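Storing glazed rolls at room temperature

Glazed rolls lose quality in two ways: the crumb dries and the crust goes soft. Most containers fix one and make the other worse. For anything eaten within 2 days, an open bowl is adequate.

Cooling. Leave rolls on a rack until the underside no longer feels warm to the back of the hand. For a 60 g roll allow about an hour. Rolls bagged early will sweat and the glaze turns tacky.

Bowl. Use one wide enough that the rolls sit in a single layer. Glazed crusts stuck together tear when separated. Avoid unlined metal if the glaze contains fruit juice or honey.

Cover. A dry cotton cloth overnight, nothing during the day. Plastic wrap is for the freezer only – double layer, air pressed out, use by the end of March if frozen now.

Position. Away from the kettle, the oven vent and direct sun. The top of a refrigerator is too warm.

Packaged items can share the bowl if they are sealed. Put them in last so they do not press on the crust. 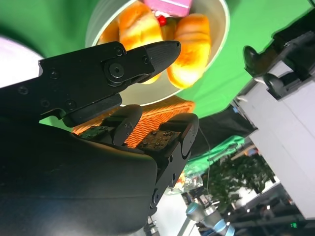
Glazed rolls in a round white bowl, pink package on top.

Refreshing. 325°F, 6 minutes, no water on the glaze. Do this once. A second reheating gives a hard shell and a dry center.

Updated February 18, 2022. Cooling note corrected by Guadalupe Valdovinos.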